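Care Labels Should Say How a Garment Fails

The care label sewn into a shirt describes a limit. It gives the highest wash temperature the maker will stand behind, whether the iron may be used and how hot, whether the dryer is permitted, and what a dry cleaner may put on it. Every symbol answers the same question: what is the harshest treatment this article can take in one cycle without visible damage? It is a reasonable question, and the labels answer it fairly well. My complaint is that it is the wrong question for anyone who intends to keep a garment for more than a season.

Single-cycle damage is rare in ordinary homes. People do shrink jumpers, and a red sock does occasionally get in with the whites, but most clothes leave service by a slower route. The cuffs fray, the elbows thin, the surface pills, the side seams twist round towards the front, or the colour drops by a shade that the owner notices only beside a newer piece. Each of these results from repetition. The label says nothing on any of them.

I spent eleven years in textile testing, the last part of it at Jerier, a small laboratory in Wustescombe that took in work from clothing importers. The tests we ran most often were abrasion, pilling, dimensional change after washing, seam slippage and colour fastness. The results went into a report, the report went to the buyer, and the buyer used it to accept or refuse the batch. After that it was filed. A customer standing in a shop with the garment in hand had access to none of it, although the figures existed and had been paid for.

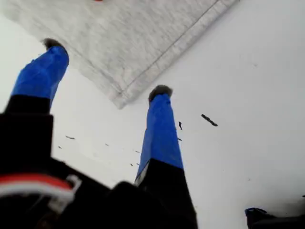
The usual objection is that shoppers would not understand a rub count. I accept that a bare number means little. Suppose a label stated that a fabric reached its end point at 3,036 rubs. The reader would need to know the end point, the pressure, the cloth used as the abradant and how many specimens were averaged. Most people judge a cloth by its colour and its feel between the fingers, and neither helps much. Take a light grey fabric, such as the one hanging across the top of the picture. Grey could be a blend or a single fibre, tightly or slackly spun, and the shade gives no hint of which. A blended heather can hide early pilling rather well, so that a poor cloth looks sound for months. Handle is no better as a guide, as softness is often produced by a finish which is gone after a few washes.

The answer is to publish the mode of failure and leave the raw figure to those who want it. A label could state, in one line, what is expected to go first: surface, seam, shape or colour. Four words would cover nearly all everyday clothing. The maker already knows which applies, or could find out from tests it already buys. The owner would then know where to look and what to do. Someone told that shape goes first would dry the piece flat. Someone told that the surface goes first would turn it inside out and keep it away from zips.

Po-yen Mok, who ran the wash room at Jerier and taught me most of what I know about dimensional change, thought this was naive. His view was that a failure word would be read as an admission of poor quality, and that no brand would print one unless all its competitors were obliged to. I think he was right about the second part. A voluntary scheme would be taken up by the makers with the least to hide and ignored by the rest, and the absence of a word would soon be taken for a sign of strength. The requirement would have to be general.

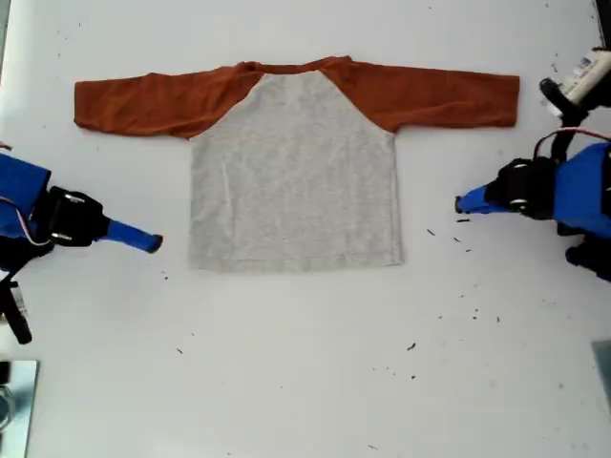 There is also the matter of garments made from more than one cloth or more than one dye lot. The present label treats the article as a single thing and gives the mildest instruction that suits every part. For washing, that works. For wear it does not, because the parts age at different rates and the join between them is frequently the weak point. Two knits with different shrinkage, sewn edge to edge, will pucker at the seam even if each would pass on its own. I would want the failure word to apply to the finished article, tested as sewn. Testing cut swatches from the roll is cheaper, and it misses this entirely.

Cost will be raised, so it should be dealt with. In my last year we handled 339 submissions from one importer, Aigner, and 255 of them already included enough work to assign a failure word without a further test. The remainder would have needed one additional procedure, in most cases repeated laundering with measurement at intervals. That occupies a machine for several days, but very little of a technician's time. Spread over a production run, the charge per garment is small.

A harder problem is enforcement. Stisell, a workwear supplier, tried something close to this on a range of overalls and withdrew it after 3 seasons. The trouble came from customers who washed the overalls with heavy degreaser and then disputed the label. Any such statement depends on stated conditions, and the conditions have to be ones that people will follow at home. I would fix them at a warm wash, line drying and no softener, print them beside the word, and accept that some owners will ignore them. They ignore the iron symbol already, and it remains useful to everyone else.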